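Olum pulls gripper controller update after collision fault in simulation

Olum has withdrawn version 2 of its Fleveck arm controller after users found that the software could drive the gripper into the work surface without raising a contact alarm. The company posted the notice in May and advises all sites to return to the previous release until a corrected build is available.

The fault was first logged by the simulation group at Avholm, which runs pick-and-place trials in virtual rooms before any program is loaded onto hardware. During a batch of 100 runs, the arm stopped short of its commanded position in several cases and kept applying downward force. The controller reported normal operation throughout. An operator reading only the status log would have seen no error.

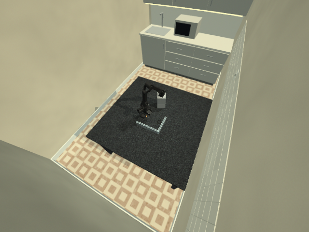

Olum traces the problem to the way the new release handles height limits. The update reads the floor of the work area once, at startup, and does not read it again when the tool is changed. If a longer tool is fitted, the limit is wrong by the difference in length. The error matters most in low approaches over a dark, flat platform, with the gripper held just above the surface and a light L-shaped border close by. In that position the remaining clearance is smaller than the error, and the arm can reach the platform before the limit applies. Higher moves are not affected.

A second defect hid the first. Contact alarms are filtered to suppress brief spikes, and the filter window in version 2 was set roughly ten times too long. Contacts that ended inside the window were dropped from the log.

No injuries or equipment damage have been reported. Ostapchuk, which supplies the arms to training labs, has asked customers to check whether the update was installed automatically. Sites that cannot roll back should restart the controller after every tool change and keep the speed limit in setup mode.

Avholm has rerun its trials on the older release and reports that the contact alarm was raised as expected. Olum says the corrected build will read the height limit at each tool change and restore the original filter setting. It has not given a release date.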